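I'd been renting the upstairs room at the Burkutik for eleven days before I noticed the smell of oranges.

Let me back up a bit, because I'm terrible at beginnings. The Burkutik is a guesthouse (well, it says guesthouse on the sign, it's really a tall thin house with too many kettles) on the road out of Wustberg, and I'd gone there in June to finish a translation. It was a manual for a dairy cooling system made by a firm called Vultier, 87 pages of it, and if you think that sounds dull you should have tried it in the original. I had a desk, a lamp and a wooden floor that creaked in one particular place. The table downstairs had a red top, so bright it made your toast look ill.

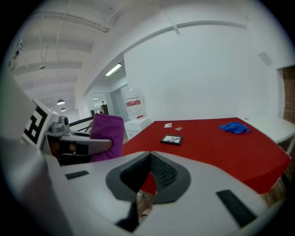
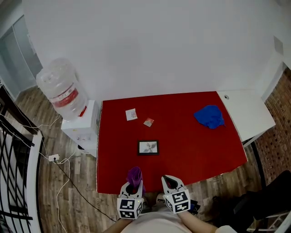 ## The oranges

So, the smell. It came at ten past four in the afternoon, every day, and it came from the wardrobe. I know how that sounds! I opened the doors, I moved my two jumpers about, I put my whole head in. It was a wardrobe. It smelled of wood and a bit of me, and then very strongly, as if somebody had dug a thumbnail into the peel right next to my nose, of oranges.

I went down and asked the landlady if anyone in the house was eating them. She gave me a long look over her glasses and said that oranges were terribly expensive this month and would I like an apple. I took the apple. It seemed rude not to.

The next day I was ready. I'd done four pages on condenser valves and I'd moved my chair so I was facing the wardrobe, with my watch propped up on the sill. Ten past four came, and there it was, only this time there was a sound as well. A small tearing sound, very patient, the sort you get when someone is trying to take the peel off all in one piece.

"Hello?" I said.

The tearing stopped.

I should have been frightened, I suppose, but what I mainly felt was embarrassed, as though I'd walked in on someone in the bath. I said sorry. I said I was only there for the month and I was doing a translation and I'd keep the noise down. Then I turned my chair back to the desk and pretended to read about drainage.

After a minute or so the tearing started up again.

## Maksymiv

There's a bakery in Wustberg called Maksymiv where the queue goes out of the door by eight, and if you stand in it long enough you'll hear everything. That's where I found out about the lodger. I didn't even ask. The woman ahead of me wanted to know where I was staying, and when I told her she said, "Oh, upstairs? With the wardrobe?" and the whole queue turned round.

They all had a different version. He'd been a sailor, or he'd been a piano tuner, or he wasn't a he at all but the landlady's aunt, who'd come for one night and stayed 30 years. The man behind the counter said it was just the drains. But they agreed on the oranges. Whoever it was had liked one at ten past four, when the post had been and there hadn't been anything in it.

"Waiting for a letter," said the woman, and bought six rolls.

I thought about that all the way back up the hill. I'm not a sentimental person (I once threw away a birthday card while the sender was still in the room, by accident, but still). All the same I stopped at the post office and bought a stamp.

It took me longer to write than any page of the manual. What do you say? I didn't know the name, so I left it off. I said the weather was fine and the hill was steep. I said the bread was good, and that I was sorry it had taken so long for anybody to write. I put in a paragraph about condenser valves as well, which I regret now, but I was short of news. Then I addressed it to The Upstairs Room and posted it in the box at the end of the road.

It came two days later. The landlady brought it up on the tray with my tea and didn't say a word, though she must have known my handwriting from the register. I put it in the wardrobe, on the shelf above the jumpers, and I went out for a walk so as not to hover.

When I got back it was nearly six. The envelope was where I'd left it, still sealed. I was a bit put out, to tell you the truth. I'd paid for first class.

But there was no smell that day, or the day after. I finished the manual on the Friday and packed my bag, and when I reached in for the second jumper there was something round in the sleeve.

I ate it on the train. It was very sweet and full of pips, and I got the peel off in one piece.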